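Begoñe Garrido
Watched Odero last night, the documentary about court fines in a small county. Notes as I go through them, 1/9

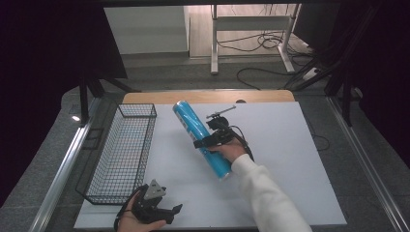

Light blue can over the white board.

2/9
It follows three people who owe money to the same court. None of them went to prison. They got traffic tickets, missed a payment, and the late fees piled up until the license was gone.

3/9
The main one is a roofer called Mateos. His first ticket was 200 dollars. By the time we meet him he owes $1,315 and gets to work on a bike with a ladder rack he welded himself.

4/9
The director is patient with paperwork. There's a long shot of a payment plan being read out at a counter window, every line of it, and I didn't get bored. You hear the printer start up twice.

5/9
Weak part is the middle. They leave the county for 10 minutes to talk to a professor, and he repeats what the roofer's sister already said in the kitchen. I'd have cut it.

6/9
Sound is uneven too. The hallway interviews are hard to follow, and the subtitles on the Flarka stream run late by a second or so. I switched them off and turned the volume up.

7/9
The clerk is the best person in it. She has worked the window for 8 years and keeps a folder of people she thinks should have had a hearing. She doesn't make a speech. She shows the folder and puts it back in the drawer.

8/9
For anyone asking where to see it: Flarka has it until the end of September. Kistis is supposed to get the longer cut, with English and Spanish subtitles. I haven't seen that version, so I can't say what was added.

9/9
If you want something to go with it, read your own county's fee schedule. Mine is a PDF on the court's site, under Forms. The charge for setting up a payment plan is on the second page.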